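4 Flaschen richtig greifen, öffnen und abstellen

Jetzt kommt der Teil, auf den sich die meisten freuen: Die Flaschen dürfen auf die Arbeitsfläche! Wer die Vedunico-Nachfüllreihe schon einmal in Gebrauch hatte, kennt die Handgriffe. Für alle anderen lohnt es sich, die folgenden Schritte beim ersten Mal langsam durchzugehen.

4.1 Arbeitsfläche vorbereiten

1. Fläche mit einem weichen Tuch abwischen und trocknen lassen. Auf einer hellen Unterlage sieht man jeden Tropfen sofort, das ist beim Nachfüllen Gold wert.
2. Flasche am Korpus trocken reiben, auch unter den Schultern.
3. Prüfen, ob der Deckel fest sitzt. Er soll ohne Spalt auf dem Hals aufliegen.

Hinweis: Neue Flaschen bitte vor dem ersten Befüllen mit 60 Grad warmem Wasser ausspülen und offen austrocknen lassen.

4.2 Anheben und Umsetzen

Die hohe, kantige Form ist ein echter Gewinn im Regal, weil die Flaschen dicht an dicht stehen können. Beim Anheben hat sie ihre Eigenheiten: Die flachen Seiten geben guten Halt, der Schwerpunkt einer vollen Flasche liegt aber tief. Am sichersten fasst man sie an zwei gegenüberliegenden Seiten. Je weiter oben der Griff sitzt, desto eher schwenkt der Boden zur Seite. 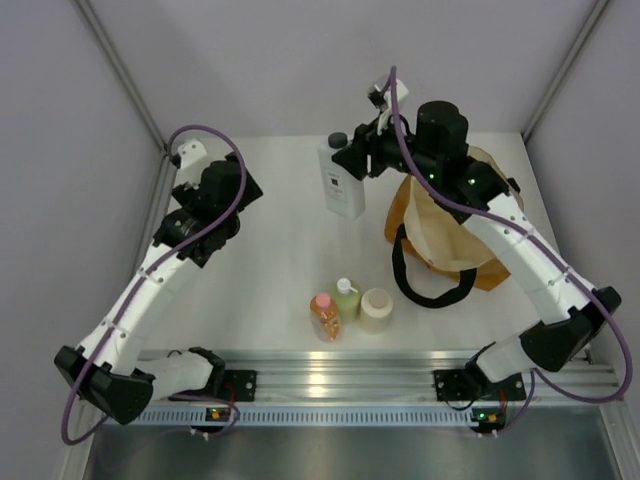
4. Flasche senkrecht anheben und ruhig halten, bis sie nicht mehr pendelt.
5. Zum Zielplatz führen und zuerst eine Bodenkante aufsetzen, dann den ganzen Boden absenken.
6. Erst loslassen, wenn die Flasche von allein steht. Ein leichtes Antippen an der Schulter verrät sofort, ob sie wackelt.

Achtung: Volle Flaschen niemals am Deckel tragen! Das Gewinde ist zum Verschließen da und hält das Gewicht auf Dauer nicht aus.

4.3 Etikett und Aufbewahrung

7. Etikett nach vorn drehen. Klingt banal, spart aber jeden Tag Sucherei.
8. Ersatzetiketten (Bestellnummer 3592) nur auf trockene, fettfreie Flächen kleben und von der Mitte nach außen glatt streichen.
9. Flaschen aufrecht lagern. In das Regal Stoter 182 passen sie auch mit aufgeschraubtem Deckel wunderbar hinein.

Hinweis: Der Messbecher von Hellström lässt sich weiterhin verwenden. Zum Umfüllen aus dem Hovurard-Kanister bitte den Trichter nehmen, siehe Abschnitt 5.

Stand: 24. Juni 2019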